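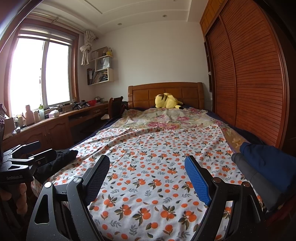
Photo: Frans Cuypers

Fixed wireless or fiber for the last mile in Dralton
Project report, Telecommunications Networks, second year

1. Background

Dralton is a small town with 212 homes on its outer roads that still get their internet over old telephone lines. The regional carrier, Grodora, has a fiber ring that passes the town on the north side but has not announced any plan to extend it. Our project compared two ways of reaching these homes: buried fiber, and fixed wireless from a mast on the Vanhove water tower.

2. Method

We drew up a route plan for each option from the public road map and the county's elevation data. Signal coverage was modeled in Lukudeo, the planning tool used in our course. For the fiber option we took a trench cost per yard from published contractor rates and assumed that existing ducts could not be reused. We set a budget limit of $2,000 per home for both options.

We did not take field measurements. The model ran with trees in full leaf, which is the harder case for the wireless link.
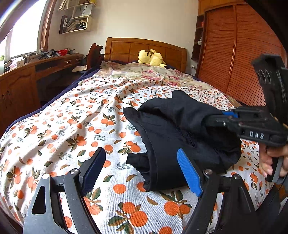

Figure 1. Black garment on a bed with a fruit-print sheet.

3. Results

Fiber met the speed target at every home but went over the budget limit on the two longest roads, where the houses are far apart. Shared trenching with the water utility would bring the cost down, though we had no schedule from the utility to work with.

Fixed wireless stayed under the limit everywhere. Coverage was good on the south and east sides. West of the creek the ridge blocks the direct path, and the model showed three gaps there. A small relay on the ridge closes two of them. The third is in a hollow and would need its own link.

4. Discussion

A mixed network looks like the best fit – fiber along the main road and wireless for the outlying homes. The weak point of our work is the power supply at the relay, which we left out of the cost table. Frans Cuypers redid the mast height calculation after our first draft used the wrong ground level, and the figures given in this report are the corrected ones.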